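Bench notebook, April, started a bit after 2 pm

Back on the old towers. Hywel Humphreys wants the Wola batch sorted before the Dzene delivery turns up, and seeing as I was the one who said "oh, they're easy, they're all the same inside" I've only got myself to blame. 78 towers on the list, and this one is my practice run for writing down an order of work that other people can follow (hello, other people!).

Side panel off, tower on its side, everything facing up. I do like these older cases. The galvanized frame feels like it was made by someone who expected it to be opened, and the blue tabs on the drive cage mean you can find the release without hunting for it. The wiring is another story. Orange, red, yellow and black all bunched up by the cage, and you have to work out which way each lead wants to go before you pull on anything. My first instinct was to yank. Don't.
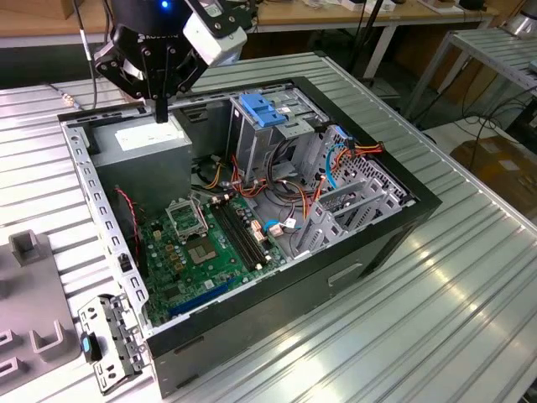

Socket and memory

CPU bracket is up and I've spent a good while squinting at the socket. Those gold contacts are tiny and I am not going to pretend I can judge them by eye, so that goes down as "check under the magnifier" on the sheet. Hywel says more than 100 boards from the last lot got passed as fine and then came back from Flastari with bent contacts, and I'd like to stay out of that conversation this time.

Two long memory slots next to the socket, latches at the ends. Note to self: open the latches all the way before putting a test stick in. I always think I have and then I'm leaning on the thing with my thumb wondering why it won't seat.

Fan wire: it's the red and black one down by the perforated rail. Lovely place for it, well out of the way, but easy to snag with a sleeve when you're reaching for the socket. I'm going to add a line on the sheet about tucking it in first.

Leave the blue SATA cable plugged in until the label is on! I lost half a morning over exactly this with the Arnar machines (6 of them, all with the cables in a heap in one box, thank you very much, me).
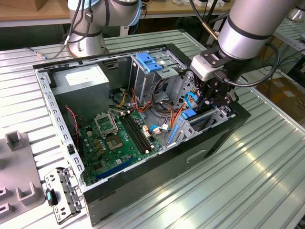
Order of work, first go

Panel off, tower flat on the bench.
Copy the power supply label onto the sheet.
Tuck the fan wire in along the rail.
Magnifier on the socket, then bracket closed.
Latches open, test stick in, test stick out.
Label the data cable, then unplug.
Drive cage last, blue tabs.

I had the cage first to begin with and swapped it. Could go either way, see what Hywel thinks.

Still to sort: the label roll is meant to be 2,000 and looks awfully thin to me, and the small print on these power supplies is murder without the desk lamp. Must bring the lamp back from upstairs.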